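The software that knows when it has hold of an apple

Grasping companies like to talk about policies. Ask them about the layer underneath, the one that decides whether the policy's last instruction was a good idea, and the talk gets thinner.

I spent a Friday with the team behind Nolen, a control stack for multi-fingered hands, at their workspace in Ullasach. I had asked to see the dull parts. To their credit they showed me the dull parts, and I came away thinking that the dull parts are where most of the claims in this business go soft.

Nolen is sold as a single product, but it is really three programs in a trench coat. Onuoha does perception: it takes the head camera's view and works out what is on the table and where. Suris does planning and decides how the arm should get there. Nolen itself sits at the bottom, turning a wish ("close on the apple") into commands for each joint of the hand, and handing back a verdict on how it went.

The demonstration task is to put an apple on a plate. It is the sort of job you might give a toddler, and it has been shown at trade events for years by all sorts of firms with all sorts of hands. I have seen enough of these to be wary of any system that only ever meets one fruit.
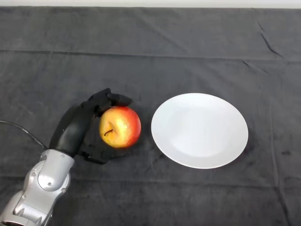 What interested me was the verdict. Nolen reports a grasp as "held", "unsure" or "lost", and Suris will not plan a lift on anything but "held". Fine in principle. The trouble is how the word gets awarded. The software looks at how far each finger closed compared with how far it was told to close. If a finger stops early, something must be in the way, and the something is presumed to be the target.

That presumption carries a lot of weight. A finger can stop early on the table. It can stop early on another finger, or on its own cable, or on a badly set torque limit. The team know this, and the log I was shown had a field for it, called contact_source. In the log from that morning it read "assumed" on every line I scrolled past.

They let me look through a batch of 318 recorded attempts. Of these, 27 had been marked "held" by the software and then overruled by a person watching the video afterwards. I don't find that number shocking. I do find it odd that the marketing page has a success rate taken from the software's own verdicts, with the human corrections left out. When I raised this I was told the page was due an update in October.

Where the camera can't help

The obvious fix is to ask the camera. Onuoha already has a view of the table, so why not let it confirm that the apple is in the hand?

Because the hand gets in the way. From head height, fingers wrapped round a fruit hide the places where skin meets finger, and those are the places you want to see. Onuoha's mask for the apple shrinks as the fingers close, and a shrinking mask looks much the same whether the object is being gripped or merely covered. The team tried a rule that counted mask loss as evidence of a grasp. They took it out again.

Depth has its own problems. A black hand over dark cloth is a poor target for a lot of sensors, and glossy things throw back highlights that shift as you move. None of this is news to anyone who does the work. It rarely makes it into the talks, though, where perception is a box on a slide with an arrow coming out of it.

The pause before closing

Suris has one habit I liked. It stops short of the object and asks Onuoha for a fresh position before it commits the fingers. The wait is capped at 50 milliseconds, and if no answer comes the plan goes ahead on the old estimate.

I liked it less after hearing that second half. A check that gives way when it is late is a check that fails exactly when the machine is busiest. The default could just as easily be to hold still. The argument against is that customers dislike a robot that hesitates – they think it has crashed – and I believe that this is what customers say. I would still rather watch one dither over a piece of fruit than have it guess.

There is a setting to change the behaviour. It is off unless you go looking for it, and it took us a few minutes to find it in the config.
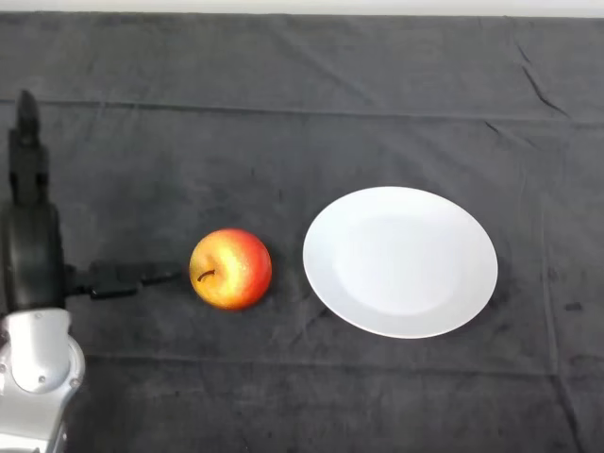
What I would ask before buying

Ask who awards the word "success". If it is the same program that did the grasping, ask for the video and mark a batch yourself.

Ask what happens when perception is late, and get the answer from someone who has read the code. Sales staff will tell you it isn't late.

Ask to see the replay tool. Nolen's is good, probably the best thing in the box: you can scrub through an attempt and see commanded and measured joint angles side by side with the camera view. It is also the part they charge extra for, which seems backwards to me. A buyer who can't replay a failure has to take the log's word for it, and the log, as things stand, says "assumed".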